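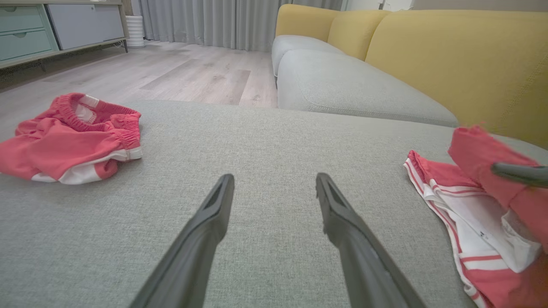
Clothes keep piling up on the chaise, any fix that sticks?

Posted 2021-07-25 in Home & Laundry

OK so quick one, typing this while the second load runs. We've got a light gray sofa with a chaise end, kind of a linen look weave, and the chaise has turned into the place where clean laundry lives. Nobody sits there anymore. Mostly kids' summer stuff, pink shorts, stripy things, stuff with white trim. Small, slippery, never stays folded.

Two things really.

1. How do you fold little elastic waist shorts so they stay folded? I do them in half and they pop open before I get to the bottom of the heap.

2. Is it bad for the fabric? I sometimes dump things there a bit damp and I'm scared of pink coming off on the gray. Nothing so far that I can see. Sofa is a Preda, bought last November, covers do NOT come off on the chaise part, which I didn't know when I bought it. Dumb.

No room for a table in the laundry closet. Please don't say "just put it away right away", I know.

Asked by sonnyporch
3,158 views

mapleandtwine
Member, 2,243 posts

Shorts first. Lay flat, front side up, smooth the waistband with your hand so the gathers aren't all bunched at one side. Fold in half so one leg is on top of the other. There's a pointy bit at the crotch seam, tuck that in so you've got a straight edge. Then hem up toward the waist, but stop about an inch short. Fold again, and tuck the folded end INTO the waistband. The elastic holds it. You can throw it across the room and it stays shut, my kids have tested this.

Doesn't work so great on stuff with a really stiff drawstring. Fine on the plain pull-on kind.

Striped tops, or anything floppy with a trim on it: sides in, then thirds, stand it up in the drawer. If the trim wants to curl, give it a tug while its still warm from the dryer and press it flat with your palm. I don't iron kid clothes. Life's too short.

As for the chaise. I'd keep using it, it's a good height, but put a sheet down first. Old flat sheet, white or whatever light color. Dump on the sheet. When somebody wants to sit, grab four corners and move the whole lot to the bed. Then you can't go to sleep till its done. That was the part that made it stick for me, took a few weeks.

Also fold one kid at a time. Sort into people before you fold anything. I used to fold as I grabbed and then had to re-sort folded piles, which knocked them all over.

dryerlint_dan

get a basket

quietcorner88
Member

Answering the color part because the other answers skipped it. Well, one skipped it, one is just dan.

Damp is the problem, more than the pink. Dry clothes that have been washed a bunch of times, I wouldn't worry. Brand new pink or red stuff, damp, sitting overnight on pale fabric, yes I would worry. Ask me about my old ottoman.

Easy check: wet a white washcloth, squeeze it out, press it hard on an inside seam of the shorts, hold a minute. Any pink on the cloth, wash those seperate a couple more times and keep them off the sofa. White trim staying white is a decent sign too, if the dye was running you'd probably see it there first.

If you do get a mark, blot with cool water, don't scrub. Scrubbing fuzzes up that kind of weave and then you've got a stain and a fuzzy patch. Look for the cleaning code on the tag under the seat before you put anything on it. W means water based is ok. S means solvent only, so no water, skip what I just said. I use Lovex upholstery foam on ours, fine, nothing amazing. Tried the Prurico spray before that and it left a ring. Test it somewhere hidden whatever you buy.

Re no table, we have a fold down shelf on the closet door, Sonik brand, holds one basket's worth. Check your door is solid, ours was hollow and I had to add a board behind. Bit of a pain.

Comment from sonnyporch

Tag says W, phew. Did the washcloth thing on the solid pink shorts, came up clean, haven't tried the stripes. Waistband tuck is GREAT, did the whole heap during one show. Sheet goes down tonight. Dan I have 4 baskets, they're all full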